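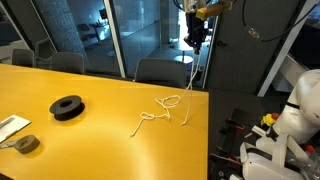
Stojanović says I swing at everything above the belt and the other teams have figured it out. Said it in the dugout after the second game, not mean, just said it, then went back to unlacing cleats. And I had nothing to say back because yes. Three strikeouts in 2 games and all of them on rise balls up at my eyes.

April 2019 and I'm still hitting like it's February in the cage.

OK. Trermont tournament. Writing it down before I fall asleep.

Up at five. Car packed the night before except the cooler, which I then forgot, so no sandwiches, so concession stand nachos at ten in the morning. Drive was fine. Fog the whole way past the reservoir. Fields were soft, they'd put down drying stuff all over the infield and it cakes in your cleats like cement. I spent half the first inning banging my feet with the bat handle.

Game one against Vimance. They're sponsored by the window company, matching bags, matching everything, even the bucket. Lost 6–2. Was closer than that til the fifth. I was at second, two outs, runners on the corners, easy grounder right at me and I came up early. Felt it go under the glove. Two runs. I knew the second it left the bat that I was thinking about the throw already. Then a walk, then a double in the gap and that was the game.

At the plate: strikeout, strikeout, popup to first.

Game two was better. Won 5–4 in the last inning. We were down one with our nine hitter up and she bunted – on her own, no sign from the bench – and the third baseman threw it into the right field fence. Everyone ran. I scored the winning run from first, which is the longest I've run at full speed in probably two years, and my left hamstring has been telling me about it ever since. Slid when I didn't need to. Big raspberry on the knee, stuck to my sweatpants now.

Walked once, struck out once, and one real hit. Line drive over short. Waited on it. Low and outside and I just went with it. That's the one I want to remember, not the other stuff.

So the plan. Stojanović wants me off the high pitch completely till two strikes. Just let it go by, even if it's called. Says I'll hate it for two weeks and then I'll start seeing the drop ball. Tee work set low, below the knee, 70 swings a day. I said every day? Every day. OK.

Money stuff came up too, in the parking lot of course. The Nivumia trip in the summer is going to run us 3,000 for the team with the entry fee and the vans and the motel, and there's 1,843 in the account. So another car wash I guess. Or the raffle. I said I'd ask at work about the raffle and I allready regret it.

Don't know if I'm going. Didn't say that to anybody. It's four days off and the knee and the hamstring and I'm not sure I'm even the one who should be at second by then. The kid who subbed in for me in the sixth has a way better arm. Turned a double play like it was nothing. I clapped and I meant it, mostly.

Things to do – new laces, the left one snapped. Wash the gray pants separate, the red clay got on everything last time. Put the cooler BY THE DOOR. Call about the cage, see if they still have the early slot. Ice tonight, twenty on twenty off, not falling asleep on it like last time and waking up with a wet couch.

Bat grip is going too, peeling at the knob. Might do it over tomorow if I can find the tape.

Mom called while I was in the shower, left a message asking did we win. Half, I'll tell her. Half.

Did 20 swings in the garage just now with no ball, just low, just looking at where it would be. Fifty more before bed and then ice.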